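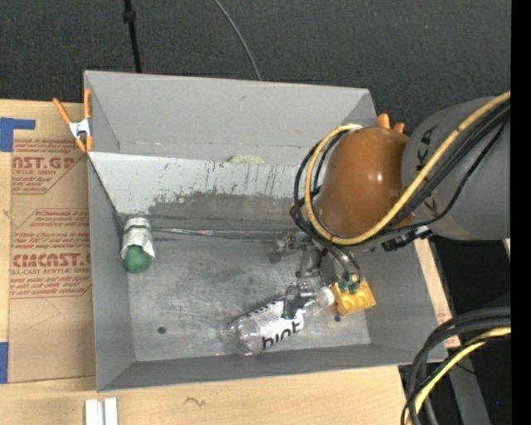

Carleen Tapsell writes that her sourdough discard crackers came out soft again after two days in the tin, and asks whether the January item on storage humidity applied to baked goods or only to flour. It applied to flour. The following covers crackers and other thin, dry bakes, and replaces the short note on page 3 of that issue.

**Why thin bakes soften**

A cracker leaves the oven with very little water in it, most of that near the center. The edges are drier. Over the first day the water evens out, and the cracker then trades moisture with whatever air surrounds it. In a sealed tin with dry contents this stops quickly. In a tin opened several times a day it does not stop, and the cracker picks up a little more each time the lid comes off.

Carleen's recipe uses 200 grams of discard to a tablespoon of oil. That is a wet dough for a cracker. Rolled to the thickness of a quarter it will brown before it dries, and brown color is a poor guide to dryness. A cracker can look finished and still bend.

**Second bake**

Birdie Mbeki has used the following method for two seasons with the rye version and reports no soft batches when it was followed in full.

1. Bake as the recipe directs until the edges color. Remove the sheet.
2. Turn the oven down to 221 °F. Leave the door open until the thermometer agrees.
3. Return the crackers in a single layer and hold for 40 minutes. Rotate the sheet once.
4. Turn the oven off and leave the crackers inside until they reach room temperature.
5. Break one from the middle of the sheet. It should snap cleanly. If it tears or bends, repeat from step 3 with half the time.

Step 4 is the one most often skipped. Crackers packed warm give off steam into the tin and take it back as they cool.

**Salt and seeds**

Coarse salt on the surface draws water in humid weather. In July and August it is better worked into the dough, with a pinch on top only for crackers to be eaten the same day. Sesame and flax make little difference. Dried onion softens faster than the cracker beneath it and should be kept for small batches.

**Containers**

A screw-top glass jar with a sound gasket performs better than a decorative tin. If a tin must be used, line it with a closed plastic bag and divide the batch so that only one bag is open at a time. Do not store crackers with bread, cake or soft cookies. The softer item will dry out and the crackers will take up what it loses.

Crackers that have already softened can be recovered at the same low setting in 9 to 15 minutes, provided they smell fresh. Oil that has turned cannot be corrected by heat. Whole-grain batches reach that point sooner than white ones and should be dated on the lid.

Birdie's rye quantities, including the change for stone-ground flour, will run in the next issue. Readers using convection should lower the first bake by 25 degrees and leave the second as written, with the fan off if the oven allows it.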